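Blog Archive About me Contact
Notes > Living here > Paper and post
Print this page | E-mail this page

Keeping letters in Serkanport
September 2019

When I moved to Serkanport in May, I brought with me almost 600 letters from my grandmother. She wrote to me every second week, also when we lived in the same town. For years they stayed in shoe boxes and I did not read them again.

Now I try to read a few each evening and put them in order by year. It is slow work - her handwriting became very small after she turned eighty. 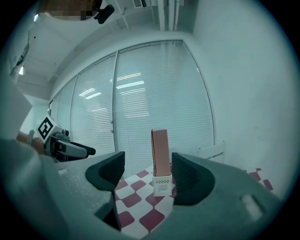
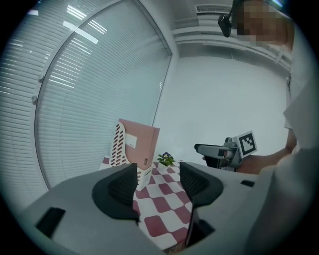
The stationery shop Nikolaidis sold me 40 paper folders, and I was sure this was enough. It was not, so I must go back. I write the year in pencil, because ink can go through to the letter.

One letter from Prusley has 144 lines about a neighbour and his plum tree. I laughed very much. My cousin asked me to scan everything, but I have done only 100 pages and my eyes are tired. Maybe I will continue in winter, when the evenings are long and I have less to do in the garden.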